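Simulated cell rules (bin and plate picking)

I'm Babatunde Ekwueme, and I look after this entry on the Maurya wiki. It covers the rules we follow when we build and run a simulated robot cell before anything gets bolted down in the real one. It's written the way I'd explain it over a cup of tea, so if you want the formal wording, go to the Curell handbook and bring a strong lamp.

Background

A simulated cell rule is a house rule that applies to the computer model of a work cell – its layout, its markings, the way parts are tagged and the way the arm is allowed to move. Ours started life as 2 pages I typed up one April for the Brilline project, and they've grown a fair bit. Hirkico took a copy and added their own bits on naming, which I pinched back again because they were better than mine.

Approach and finger state
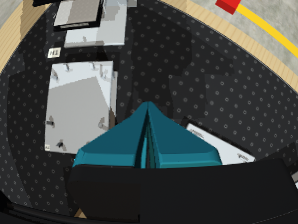
My favourite rule is the closed approach, and I'll defend it to anyone. When the gripper is travelling over parts it isn't going to pick, the fingers stay together, and they only open once the arm has settled over its target. You want the fingers in a strong colour too, for the sake of whoever reviews the runs. Teal against a charcoal surface with pale dots reads at a glance, even where the arm throws a big blotchy shadow over everything. I once sat through a batch of 1,108 runs with dark fingers on a dark floor and I wouldn't wish it on you.

The second part of the rule is about clearance. A part lying close beside a finger counts as a neighbour, and a neighbour has to be checked for contact on the way down and again on the way up. People forget the way up! A brush against a box on the lift is still a contact, and it still goes in the log.

Floor lines and keep-out areas

Put the safety line in the model. I know the simulated arm can't hurt anybody, but if the yellow line is missing from the model, people start parking pallets and trays wherever they fancy, and then the real layout gets copied from it. Stock stays outside the working reach, and the line has to be in place before the first test run.

Tags and borders

Every plate in a cell gets a tag of its own, set down next to it and never on top. The border and the tag should agree, so a red-bordered plate has a red tag and a plain grey one has a white tag. Plates may lie at any angle (real ones do), but a tag mustn't drift so far that you can't say which plate it goes with. If two tags could belong to the same plate, move one and save the layout again.
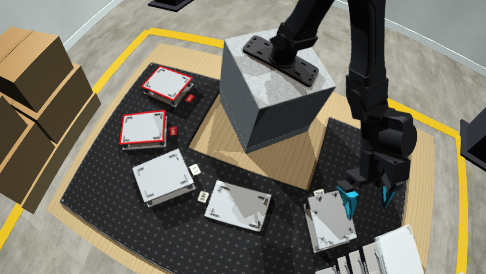 Logging and sign-off

Each run keeps its layout file, its finger state and its contact list. We ask for more than 800 clean runs before a cell is signed off, and any change to the pedestal, the table or the gripper puts the counter back to zero – yes, even a small one. Reviews happen on Monday, and the reviewer can't be the person who built the layout.

See also: Gripper colours; Tag naming (Hirkico); Rule 131, lost parts.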